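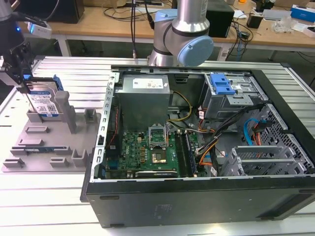

Workshop and storeroom inspection, Prasgate site
Monthly checklist with comments, September
Filled in on the Wednesday walk-through, start 7:30 am

Marks used: OK, FIX (to be done before next inspection), STOP (do not use until cleared), N/A

1. Access and exits

1.1 Front door opens fully from inside without a key: OK
1.2 Rear exit clear to the full width of the door: FIX
Two flattened cartons and a pallet jack were leaning on the wall beside the door. The door opened but not all the way. Moved at the time. Yellow floor marking is worn through and needs repainting.
1.3 Exit signs lit: OK
1.4 Aisle between the racking and the east wall at least 70 cm: OK
Measured at both ends and the middle. It is tight behind the compressor.
1.5 Outside path to the assembly point: OK
Leaf litter on the steps. Sweep weekly until the plane tree has finished dropping.

2. Fire equipment

2.1 Extinguishers on their hooks, tags current: FIX
The one by the kitchenette has the right tag but the pin seal is missing. Swap it with the spare and send it off with the next service lot.
2.2 Fire blanket in kitchenette: OK
2.3 Hose reel cupboard not used for storage: FIX
Mop bucket again. Please use the hook behind the laundry door.
2.4 Smoke alarms tested: OK
The alarm in the upstairs store is faint from the loading bay with the roller door up. Raised with Asaseo, who hold the alarm contract. No answer yet. 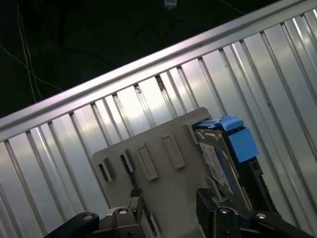 3. Electrical

3.1 Test tags in date on all portable leads: FIX
The orange lead in the paint store has no tag. Taken out of service and put in the office.
3.2 No power boards plugged into other power boards: OK
3.3 Switchboard door closes, clear space in front: OK
3.4 Safety switches trip on the test button: OK
Circuit 5 needed a firm press. It did trip. Ask the electrician to look at it when he comes for the lights.
3.5 Heaters away from paper and rags: N/A
Heaters are packed away. Check the cords before they come back out in autumn.

4. Racking and lifting

4.1 Load signs in place and readable: FIX
The sign on bay C has faded. The new one should read 60 kg per shelf, same as the old one.
4.2 Uprights straight, no dents: OK
There is a scrape on the end upright in bay A, paint only. Chalked it so we can tell whether it gets worse.
4.3 Heavy items between knee and shoulder height: FIX
Boxes of floor tile on the top shelf of bay D. Bring them down with two people.
4.4 Step ladder feet and locking bars: STOP
The small Jeltis ladder has a split foot. Tagged and standing in the office. Do not put it back in the store for "just one job".

5. Chemicals and first aid

5.1 All containers labelled: FIX
One spray bottle with clear liquid and no label in the wash-up area. Disposed of as unknown.
5.2 Safety data sheets in the folder: OK
The sheet for the Kalinowski degreaser is an old issue. Print the newer one.
5.3 Eyewash bottles in date: OK
5.4 First aid kit complete: FIX
Low on medium gloves and wound pads. Burn gel is fine. The list inside the lid has been updated.

6. Noise and dust

6.1 Ear protection available at the saw: OK
6.2 Extraction bag emptied: FIX
It was well past the line. Empty it at the end of each cutting day, even if the next person is happy to leave it.

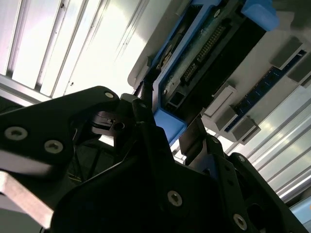 The loading bay crew wrote back that the tile boxes in bay D went up there only because the lower shelves were full of returned stock, and that they will be down by Friday if the returns are collected first. They also asked for a second step ladder while the Jeltis one is out.

Reply: returns pickup is booked. Use the platform steps from the front store until the replacement ladder arrives, and sign them out on the sheet by the door.

Carried over from last month: door closer on the paint store, still slow. Part on order.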